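Skanton wants 4000 examples by the end of June. Yara Khasawneh, who runs collection at its Fairweather site, thinks they'll make it. Her operators work 20 minutes at a stretch, steering an arm through kitchen chores at toy scale, and every run goes into the pile the software learns from.

I asked what the pile teaches. "How people do it," she said. Maybe so – or how six people do it, in one kitchen, with the same toy vegetables.

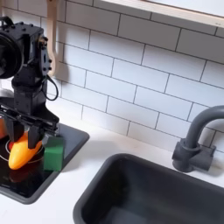

The company's pitch is that volume will smooth this over. I've heard that before, from Fakdale, whose arm did fine until someone changed the countertop. Khasawneh doesn't wave the question away. She wants a second kitchen, with worse lighting and more clutter. Skanton hasn't said whether it will pay for one.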